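Reading time: 2 min

Soft plastics and the toothpaste box, what goes where??

pilar_v
Doing the lounge room clean-up before the new sofa covers come. Got a pile of rubbish and I've lost track of what Femcombe council takes. Can is easy, yellow bin. Toothpaste box, paper? The bags are what's killing me, one grey, one clear, plus some red round thing still in its plastic wrap. 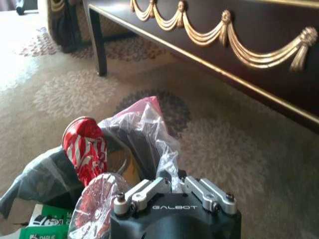 The pile so far. Crushed can, bags, Darlie box.

wiroj_n
Box flat in the recycling. Bags in the red bin, end of story. Our depot stopped taking soft plastic in January.

pilar_v
Stopped completely? I've been saving them up in a Fulow tub, must be 240 in there

jintana.s
Not completly. Fairweather shops still have a drop-off near the trolleys. Clean and dry only. Check inside the clear one first, looks like there's something tan in it.

wiroj_n
Drive 19 km to drop off a bag, great for the planet

jintana.s
If you're going shopping anyway it's no extra drive mate

chaiwat
Forget the bags, what are you doing about the carpet. Get the rubbish up then vac before you do anything with the sofa. Pale carpet shows everything.

pilar_v
Yeah the carpet's next. It's the cream one with the red flowers, mum's, so no steam cleaner near it. Sun comes in on it too and I reckon that's half the problem.

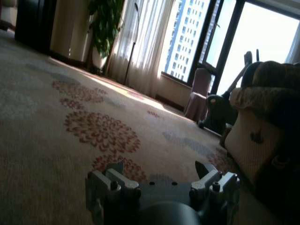 Anyway plan is vac both directions, 15 minutes tops, then bicarb on any sticky bits and leave it till after lunch. Curtains shut arvos from now on.

chaiwat
Bicarb on a patterned carpet, nah. Gets down in the pile and you never get it out. Damp cloth, blot, done.

wiroj_n
agree with Chaiwat for once

Comments (3)

Nantana P: Used bicarb for years, no dramas. Just need a decent vacuum

skullen_rd: Do cans get squashed or not? Ours says leave them round

Jintana Srisuk: ours doesnt care. Ring the council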